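4.2 Weight cutting and between-round recovery

The Evcombe cohort gave us something we had hoped for since the pilot: 38 amateur mixed martial arts fighters, followed from weigh-in to the final bell by the same staff using the same scales. Lengyel's earlier work at Dutham relied on fighters reporting their own cut, and those reports ran low. Weighing every athlete ourselves on Wednesday evening and again at the cage door removed that problem.

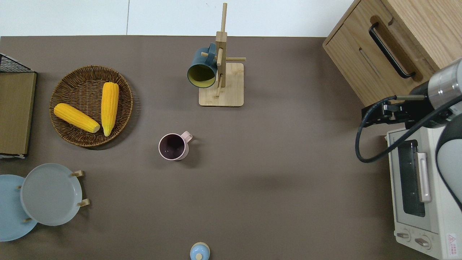 Figure 6. Foods and kitchen items.

Rehydration has drawn most of the attention in this field, and we think food deserves a larger share. Fighters in the Tomik group ate freely after the weigh-in, while those in the Tetteh group followed a set plan built on plain starchy foods. Even something as ordinary as the two husked ears of corn in the basket in Figure 6 can go into such a plan, and athletes told us they liked eating food they knew. Compliance was excellent – better than we had dared to expect – and only 2 fighters left the plan before their bout.

The heart rate data are the most exciting part of the section. In the rest period after round one, fighters on the set plan settled sooner than those who ate freely, and the gap was still there after round two. Gál noticed the same pattern in heavyweights, who had cut little or no weight.
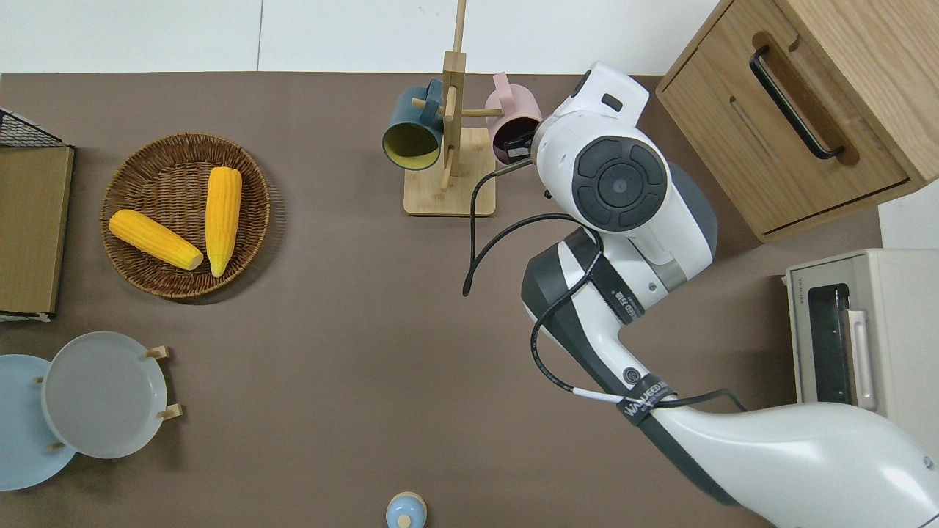

That last result matters a great deal for how we read the rest. If the benefit came only from undoing a hard cut, the heavyweights should have shown none of it. We had 4 heavyweights on the set plan, far too few for a separate test, so we report their curves without a p-value. Still, the curves are strikingly alike, and we would love to see them repeated in a larger group. Grappling-heavy bouts are treated separately in Section 4.3, where chest strap dropout was more common.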